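Ticket: compra em promoção não aparece na biblioteca / jogo arranca em modo de demonstração
Estado: aberto (reaberto 2 vezes)
Prioridade: normal
Produto: Cavcombe, edição completa, PC
Loja: Bemine
Aberto por: Pauline Marsden
Atribuído a: Noreen Kakakhel

Pauline Marsden – sexta-feira, 21:10

Comprei o Cavcombe na promoção de outono da Bemine, com 54% de desconto. O pagamento saiu da conta, recebi o recibo, a página da loja diz «Já tem este jogo». Na biblioteca do cliente, porém, só aparece a demonstração que eu tinha instalada desde janeiro. Se carrego em «Jogar», abre a demonstração e para no fim do segundo capítulo, com o convite para comprar o jogo que já comprei.

Antes que me peçam: já reiniciei o cliente, já reiniciei o computador, já saí e voltei a entrar na conta. Nenhuma das três coisas fez diferença, e também não esperava que fizesse.

Noreen Kakakhel (suporte) – sexta-feira, 21:47

Boa noite, Pauline. Obrigada pelo contacto. Durante as promoções a sincronização das licenças pode demorar um pouco mais do que o habitual. Sugiro que aguarde e que limpe a cache de transferências:

Definições > Transferências > Limpar cache

Depois volte a iniciar sessão. Se continuar igual, responda a este ticket.

Pauline Marsden – sexta-feira, 22:30

Limpei a cache. Tudo igual.

Tenho dúvidas quanto à explicação do atraso. No mesmo carrinho comprei o Malik, com o mesmo cartão e no mesmo minuto, e esse apareceu logo na biblioteca, instalou e joga-se. Se a fila de licenças estivesse atrasada, não deveria atrasar os dois? A única diferença que vejo é que do Malik eu nunca tive a demonstração.

Noreen Kakakhel (suporte)

Compreendo. Verifiquei a sua conta e a licença do Cavcombe está ativa do nosso lado desde a hora da compra. Por favor, desinstale a demonstração e instale o jogo completo a partir da página da loja, e não da biblioteca.

Vou marcar o ticket como resolvido. Pode reabri-lo a qualquer momento.

*** Ticket fechado pelo suporte ***
*** Ticket reaberto pelo cliente ***

Pauline Marsden

Não está resolvido. Preferia que me perguntassem antes de fechar.

Fiz o que pediram. Desinstalei a demonstração e cliquei em «Instalar» na página da loja. O cliente transferiu 6 GB e ficou por aí. A página indica 47 GB para o jogo completo. Ou a compressão é um milagre, ou voltei a receber a demonstração. Abri e confirmei: demonstração, segundo capítulo, convite para comprar.

Copio o que ficou no registo do cliente:

[21:02] licenca: Cavcombe (completo) OK
[21:02] licenca: Malik OK
[22:51] instalar: Cavcombe
[22:51] manifesto local encontrado, a reutilizar
[22:51] pacote: cavcombe_demo
[22:58] transferencia concluida
[22:58] verificacao OK

Não sou programadora, mas a linha «manifesto local encontrado, a reutilizar» parece-me mais interessante do que a cache. Se a demonstração foi desinstalada, que manifesto é esse?

Noreen Kakakhel (suporte)

Obrigada pelo registo, é muito útil. Passei o caso à segunda linha. Entretanto, pode experimentar:

1. Atualizar os controladores da placa gráfica.
2. Executar o cliente como administrador.
3. Desativar temporariamente o antivírus.

Pauline Marsden

O ponto 1 não fiz nem vou fazer. A placa gráfica não decide que pacote é transferido.

O ponto 2 fiz. Igual.

O ponto 3 fiz durante dez minutos, com pouca vontade. Igual. Voltei a ligar o antivírus.

Parveen Satti (segunda linha)

Olá, Pauline. Fiquei com o seu caso. Concordo consigo quanto à placa gráfica, pode ignorar essa parte.

A suspeita é o manifesto. A desinstalação apaga os ficheiros do jogo, mas em certas versões do cliente deixa o ficheiro de manifesto na pasta da biblioteca. Quando pede a instalação, o cliente encontra-o e continua com o pacote que lá está escrito. Para confirmar, preciso que me diga:

– a versão do cliente (Ajuda > Acerca de);
– se tem mais do que uma pasta de biblioteca, por exemplo noutro disco;
– se existe algum ficheiro com «cavcombe» no nome dentro da subpasta «manifestos».

Por favor, não apague nada ainda.

Pauline Marsden

Versão: a mais recente, pelo menos é o que o cliente diz. Não mostra número, mostra «Atualizado».

Tenho 2 pastas de biblioteca, uma no disco do sistema e outra num disco externo. A demonstração esteve primeiro no externo e mudei-a depois, com a função «Mover» do próprio cliente.

Há um ficheiro cavcombe_demo.man em cada uma das pastas. Portanto, a função «Mover» copiou. Isto é normal?

Parveen Satti (segunda linha)

Não é o comportamento previsto. Vou registar isso à parte.

Proponho o seguinte, por esta ordem:

1. Feche o cliente por completo, incluindo o ícone junto ao relógio.
2. Copie os dois ficheiros cavcombe_demo.man para o ambiente de trabalho, em pastas separadas.
3. Apague os originais.
4. Abra o cliente com o disco externo desligado.
5. Instale o Cavcombe e veja o tamanho indicado antes de confirmar.

Shagufta Bhutto (outra cliente, ticket associado)

Juntaram o meu ticket a este, por isso respondo aqui. Tenho o mesmo problema com o Cavcombe, mas só tenho um disco e nunca movi nada. Apaguei o ficheiro .man e o cliente voltou a criá-lo no arranque seguinte, outra vez com «demo» no nome. Não me parece que a culpa seja toda da função «Mover».

Também me disseram para atualizar os controladores.

Parveen Satti (segunda linha)

Obrigada, Shagufta. No seu caso o ficheiro é recriado a partir das gravações na nuvem, que guardam uma referência ao pacote. Desligue a sincronização na nuvem só para este jogo antes de apagar o .man. Faça primeiro uma cópia da pasta das gravações.

Pauline, faça o mesmo, entre os passos 1 e 2, pelo menu da bandeja antes de fechar o cliente.

Pauline Marsden

Feito, com cópia de tudo, porque a esta altura já não confio em nenhum botão deste programa.

O instalador mostrou 47 GB. Está a transferir. Só volto a escrever quando vir o terceiro capítulo.

*** Ticket marcado como resolvido (automático: palavra-chave «Feito») ***
*** Ticket reaberto pelo cliente ***

Pauline Marsden

Fechado automaticamente por eu ter escrito «Feito»? A sério?

O jogo completo instalou e abre. O terceiro capítulo existe. Mas as minhas gravações da demonstração não foram reconhecidas, e a página da loja promete que o progresso transita. Liguei outra vez a sincronização e nada. Não me apetece repetir dois capítulos por causa de um ficheiro de manifesto.

Folke Halvorsen (Triltomport, equipa do jogo)

Olá a todas. Sou da equipa do Cavcombe e pediram-me que visse a parte das gravações.

A demonstração grava numa pasta com sufixo «_demo» e o jogo completo só procura lá no primeiríssimo arranque. Com a nuvem desligada nesse momento, a procura não corre. Podem forçá-la juntando isto às opções de arranque:

-importar_demo

O jogo pergunta uma vez se quer importar. Retirem a opção a seguir, senão pergunta sempre.
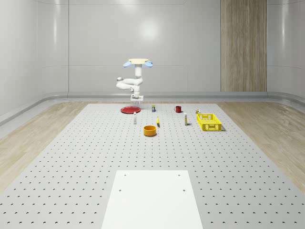

Braço robótico branco junto a um prato vermelho, numa mesa cinzenta perfurada (imagem 3D).

Pauline Marsden

Importou. Estou no início do terceiro capítulo, com o inventário certo, tanto quanto me lembro dele. Falta-me uma das conquistas da demonstração, mas essa deixo passar.

Duas perguntas, e gostava de respostas que não fossem «obrigada pelo contacto». A correção do manifesto vai sair numa atualização do cliente, ou cada pessoa que teve a demonstração vai ter de passar por isto? E posso voltar a ligar o disco externo, onde estava o outro .man?

Parveen Satti (segunda linha)

O disco pode ligar, desde que o .man já não esteja lá. Confirme antes de abrir o cliente.

Quanto à correção: está registada e foi reproduzida internamente nos dois casos, com e sem «Mover». Não tenho data para lhe dar.

Shagufta Bhutto

No meu computador também ficou a funcionar com a nuvem desligada e depois com o -importar_demo. Da primeira vez escrevi a opção com dois traços e o jogo ignorou-a sem aviso nenhum. Fica a nota para quem vier parar aqui.

Pauline Marsden

Disco ligado, sem .man, tudo a arrancar. Peço que deixem o ticket aberto até haver atualização do cliente. Se fechar sozinho outra vez, reabro.

Noreen Kakakhel (suporte)

Ticket mantido aberto a pedido da cliente. Fecho automático desativado.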